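Drellis recrute des participants pour une étude sur le sommeil et le travail posté
Appel ouvert jusqu'à fin novembre

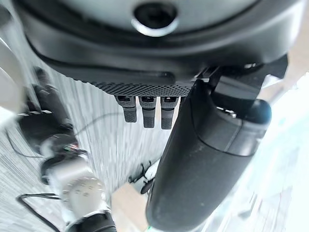
Qui peut participer ?
Toute personne de plus de 23 ans qui travaille en horaires décalés (2x8, 3x8 ou nuit fixe) depuis un an au minimum, quel que soit le secteur.

L'étude Hilon porte sur la récupération après les postes de nuit. Nous cherchons 20 personnes pour le premier groupe. Les salariés de la logistique, de l'hôpital et de l'agroalimentaire sont les bienvenus, les intérimaires aussi, à condition que leur planning soit connu deux semaines à l'avance.

Ce qui vous sera demandé
Remplir un carnet de sommeil matin et soir pendant quatre semaines. Comptez cinq minutes par jour.
Venir à deux entretiens individuels dans nos locaux, rue Brouwer, entre 10 h et 19 h. Chaque entretien dure une heure et demie.
Répondre à un questionnaire en ligne un mois après la fin du carnet.

Aucun médicament n'est administré et aucune prise de sang n'est prévue. Les personnes suivies pour une apnée du sommeil ne peuvent pas être retenues dans ce groupe – un second appel leur sera réservé au printemps.

Indemnisation
400 euros par participant, versés par virement en deux fois : la moitié après le premier entretien, le reste à la réception du questionnaire final. Les frais de transport sont remboursés sur justificatif. En cas d'abandon, la première moitié reste acquise.

Données
Les carnets sont enregistrés sous un numéro. Votre employeur n'est pas informé de votre participation et ne reçoit aucun résultat individuel.

Pour vous inscrire
Créez une fiche sur Werkeo, rubrique Études, en indiquant votre rythme de travail actuel et un numéro où vous joindre l'après-midi. Nahom Worku, responsable des inscriptions, rappelle chaque candidat sous dix jours. Merci de ne pas vous présenter sur place sans rendez-vous.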